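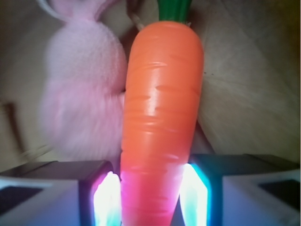

**Ticket 538 — toy returns sorting, Plarngate, bench 2**
Raised by: Tala Awwad
Status: open, workaround in place

Since the gripper took over the first sort in February, the bench staff only handle what it rejects, and on the late shift that pile has become too big for one person. Most rejects are soft toys lying against hard ones. The carrot is a typical pick: the fingers have it by the lower end, but the pink plush is pressed right up against its side, and the cell logs this as a double pick and stops. Each stop waits for someone to press release.

**07:40, Tala Awwad**
Went through the overnight log. 24 stops, 15 of them double picks. Restarted the cell, no change. Finger lights are on and the pads have been wiped.

**09:15, Piroska Boros (Rullum support)**
Double pick check was set for boxed goods at the Allstead site and copied over. Please lower the side contact limit to 180 and run a mixed tote. Leave the grip force alone.

**11:05, Tala Awwad**
Limit set to 180. Ran one mixed tote with no stops. One soft toy went down the hard toy chute with its neighbour, so it has to be checked by hand at the far end.

Also for the record — the people on this bench used to sort, check and repair. Now they mostly stand by for the release button, and two have asked to go back to repairs. Can stops be queued so that one person covers both benches?

**13:30, Piroska Boros**
Yes, queueing is in the current Sabbagh panel software. I'll switch it on for bench 2 first. The release button will still work as before.

**14:10, Tala Awwad**
Queueing is on. Late shift told at handover, and one person moved back to repairs for tonight. Keep this open until the next overnight log is in.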